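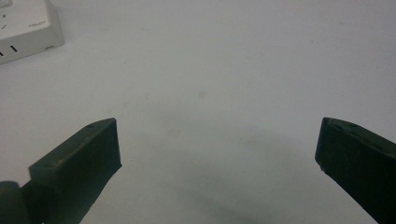
2 min read

In July I spent most evenings on the part of our software I like least, the part that decides when two recordings belong to the same moment. We call it Flimley. It takes the streams from the left and right grippers and from the head camera, and gives back one episode for training.

The first version trusted the clock of each device. After 70 episodes the wrist views had drifted 80 milliseconds from the head view, and the policy learned to close too early.

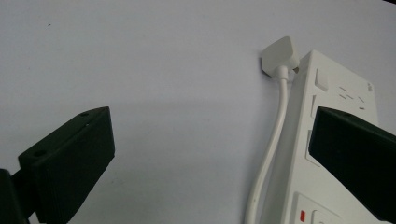
Gripper view with the power strip, plug and cord.

Caoimhe Dolan proposed that we match motion instead of time. I did not believe in it, but I wrote it in one weekend and it was better than mine. The trouble is when a gripper hardly moves, for then there is nothing to match.
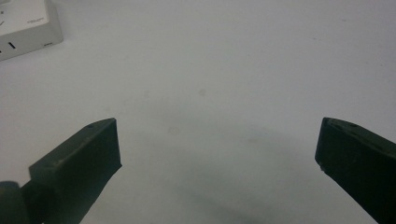 Open fingers over the white tabletop.

For such parts I now keep the last good offset and mark the episode in yellow in our viewer. Frida Stougaard checks the yellow ones by eye.
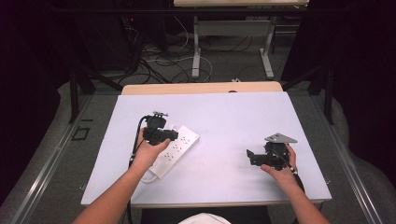 My next task is the replay tool, which must show all views side by side without eating the memory. It loads 500 frames at a time, and I think this is too many. When both grippers are over the board and the power strip lies beside the left one, I want to jump straight to that point from the head view and see the same instant from each wrist. At present it takes four clicks, and one of them crashes the program.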